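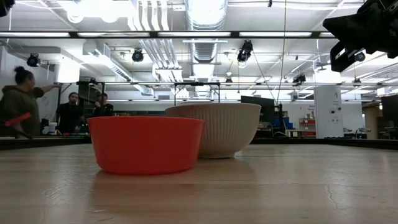 Duas taças sobre um tampo de madeira clara.

O parecer que ninguém lê até ao fim

As reservas técnicas de uma seguradora raramente chegam às páginas dos jornais. São calculadas por equipas pequenas, revistas por auditores e resumidas num quadro do relatório anual. A forma como esse cálculo é documentado, contudo, tornou-se matéria de debate na profissão atuarial, e a mútua Bisgaard está entre as entidades que decidiram rever os seus procedimentos de raiz.

O ponto de partida foi uma leitura interna dos pareceres emitidos pela casa. Renata Zapata, responsável pela função atuarial, mandou reunir 50 relatórios de responsabilidades de longo prazo e verificar se um segundo atuário, sem acesso ao autor, conseguiria reproduzir os resultados. Em 46 casos foi possível fazê-lo. Nos restantes, faltava a justificação de pelo menos um pressuposto, quase sempre a taxa de resgate.

«Os números estavam certos, tanto quanto pudemos apurar», afirma Zapata. «Faltava saber por que razão tinham sido escolhidos.»

A revisão deu origem a um guia interno de 11 páginas, em vigor desde outubro. O documento obriga o signatário a identificar os dados recebidos de terceiros, a indicar as limitações conhecidas e a declarar qualquer desvio face ao método do exercício anterior. Os modelos de projeção, que correm na plataforma Sikum e geram 1000 cenários por carteira, passaram a ter registo de versões próprio.

Nem todos acolheram a mudança com o mesmo entusiasmo. Chun-yin Kwan, consultor na Nadance, considera que a exigência de fundamentação escrita pode levar a textos defensivos — longos, cautelosos e pouco úteis para quem decide. Odette Guillot, que assina pareceres para fundos de pensões, discorda: entende que a extensão se resolve com um bom sumário e que o essencial é a rastreabilidade.

A questão da proporcionalidade continua em aberto. Uma carteira pequena e estável não justifica o mesmo aparato que um produto com garantias financeiras, e o guia remete essa ponderação para o juízo do atuário. A Bisgaard prevê rever o texto após o encerramento do próximo exercício.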